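FOR IMMEDIATE RELEASE

Tekin Brings Its Sorting Trays and Practice Switches to Grelness, With a Full Season of Hands-On Evenings

GRELNESS, 10 Sep 2018 – Tekin, the Farnmont maker of trays, bins and bench supplies for small workshops and classrooms, is delighted to announce that its Tidy Bench range is now on sale at the Perkness Center in Grelness, and that the center will be hosting a series of free evening sessions for anyone who would like to try the range out before taking it home.

The Tidy Bench range grew out of a very ordinary problem, and one that will be familiar to anybody who has ever taken apart a lamp, a doorbell or an old radio at the kitchen table. Small parts wander. A switch gets pushed under a newspaper, a spring rolls off toward the stove, and by the time supper needs the table back there is a heap of bits that all have to go into one jar together. Tekin started making shallow colored trays for its own packing room in Farnmont, and customers who came by to pick up orders kept asking whether they could buy a couple. After a good deal of asking, the company said yes.

The full range includes 40 items, from single trays and lidded boxes to table coverings and bags of practice parts for sorting and light assembly. The trays are sold one at a time or in sets, and they come in several colors so that families, teachers and repair clubs can settle on a system that makes sense to them. Some people like to keep finished work in one color and parts still waiting in another. Others sort by type, or simply give each child a color and leave it at that – which, as any parent will tell you, saves a fair amount of arguing!

"We have always believed that a tidy bench makes for a happier afternoon," the company said. "These are simple things, and we are proud of how simple they are. The sides are low so you can see what you have, and the corners are rounded so you can sweep a finger around and pick up the last little piece. We hope the people of Grelness will get as much use out of them as we do."

The evening sessions at the Perkness Center begin this fall and will continue through May. Each one lasts 2 hours and is built around a single job, such as sorting mixed switches, laying out a small repair, or packing a parts kit so that it can be opened again without everything sliding to one end. Benches will be covered and set out in advance, and all materials are provided. Groups are kept small, and children are very welcome as long as they bring a grown-up along. Beginners will feel right at home, and so will people who have been mending things for years and would just like some company while they do it.
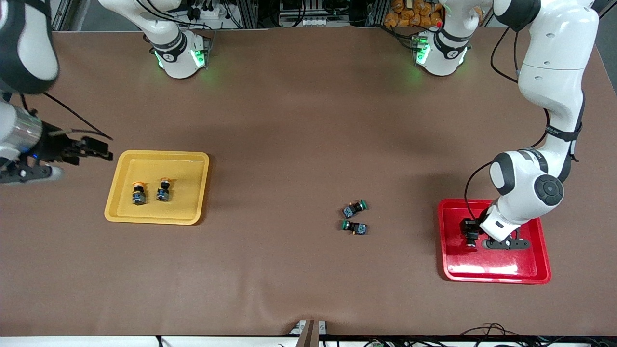
Yellow and red trays and push-button switches on a brown-covered work surface.

Tidy Bench sets start at $5 for a single tray. The largest set, which includes trays, boxes, a table covering and a bag of practice switches, is priced at $97. Everyone who attends a session may take ten percent off one purchase made the same evening, and schools and clubs in the Grelness area can ask at the front desk for the group price list.

Places at the sessions are free but do need to be reserved, either in person at the Perkness Center or by telephone during opening hours. A calendar of the jobs planned for each evening is posted in the lobby and will be updated as new ones are added. Suggestions are warmly invited – if there is a drawer at home that has been bothering you, please do tell the staff about it.

About Tekin
Tekin makes trays, bins, boxes and bench supplies for homes, schools and small workshops. The company is based in Farnmont, where its packing room and shop share one building. Visitors are welcome at the shop during regular business hours.

Media contact
Tekin Press Office, Farnmont
Product samples and additional photographs are available on request.

###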